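Kemer scooping policy: questions we keep getting

Is any of this on a real robot?
Not yet. All 1795 training episodes come from the simulator, where spilled pellets never roll under the fridge.

Why scooping?
Picking up one pellet is mostly solved. A pile is ruder – it moves when you touch it, and our first two planners took that personally.

What does the policy see?
The wrist view and the gripper state. It gets no pellet positions, though Ayten Akyol still asks for them every August.

How is a scoop scored?
By pellets delivered to the target. Fewer than five counts as a failure, however graceful the swing.

Can I swap in my own tool?
Yes, if the fingers can hold the handle. Load the mesh, set the grasp point and retrain.
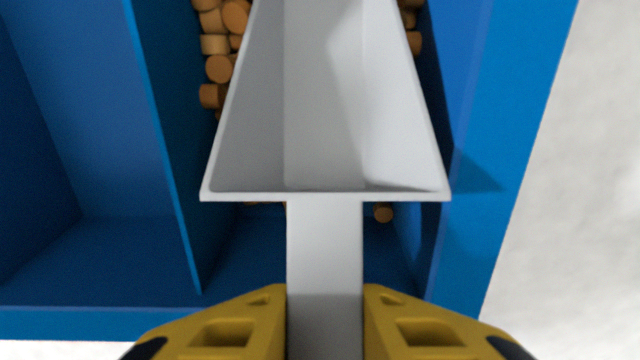
Retraining takes two days on our machine. Ask Uchenna Omoregie for the config files, and be nice about it.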